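Herb Notes: Drying and Using Calendula

The calendula order went out to members this spring and we sent 141 packets in all, so a good many of you will have plants in bud before long. Several people have written to ask what to do with the flowers once they open. Most of what follows comes from our own kitchen at Hikow and from the notes that growers at Cuevas have kept for years.

Calendula officinalis is often called pot marigold. It is a different plant from the French and African marigolds sold in flats at the garden center, and those should not be used in its place. If you didn't grow it from seed yourself, check the Latin name on the label. The part used is the flower head, including the green base, where most of the sticky resin is found. Your fingers should feel tacky after picking. If they don't, the flowers may be past their best, or the variety may be one bred for looks.

Pick in the late morning on a dry day, after the dew is gone and before the flowers have had a full afternoon of sun. Take them when they are fully open. The plants keep blooming if you go over them every two or three days, and they slow down quickly if you let the heads go to seed. Leave a few at the end of the season if you want to save your own seed.

Spread the heads face down in a single layer on a screen or a clean cloth, out of direct light. They need moving air. In a dry house this takes one to two weeks. A dehydrator is faster, and at Hikow we set ours at 100 degrees Fahrenheit. Higher settings fade the color. The petals will feel dry well before the centers do, and this is where most batches go wrong. Break a head in half before you put it away. If the center bends, give it more time. Flowers jarred too early will mold, and the whole jar has to be thrown out.
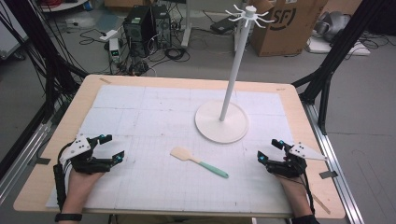
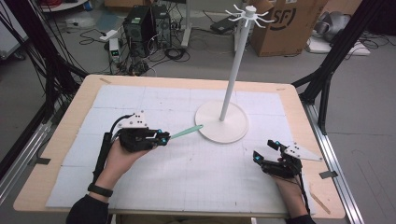
Lauri Lappalainen wrote to say that the drying times in our last newsletter were too short for anyone near the coast. "I'm in Stilport, and two weeks on a screen in my back bedroom was nowhere near enough. I lost most of my first batch last year. Now I air dry them for a week and finish them in the dehydrator, and I check the jars every day for the first few days. If there is any fog on the glass they go back in." We think that is good advice for damp areas, and the daily check is worth doing wherever you live.

Once dry, the flowers keep for a year in a closed jar in a dark cupboard. Write the month on the lid. They are still safe after that if they have stayed dry, but the color and smell will have dropped off.

The most common use is an infused oil for the skin. Fill a clean, dry jar halfway with dried flowers and cover them with olive or sunflower oil by at least an inch. Put the lid on, keep it somewhere warm for four to six weeks, and shake it when you think of it. Strain through cloth. Use only fully dried flowers, as water in the jar will spoil the oil. People have long used calendula oil on chapped hands and dry elbows. It is for outside use, and it should not go on deep or infected wounds, which need a doctor.

Anyone allergic to ragweed, daisies or chrysanthemums should be careful, as calendula belongs to the same family. Try a little on the inside of your arm and wait a day. If you are pregnant or take regular medicine, ask your doctor or pharmacist before drinking it as a tea.

We have 52 packets of the orange variety left and a smaller number of the yellow. Seed can still go in the ground through the end of May in most areas. The Jurkley pickup table will have both.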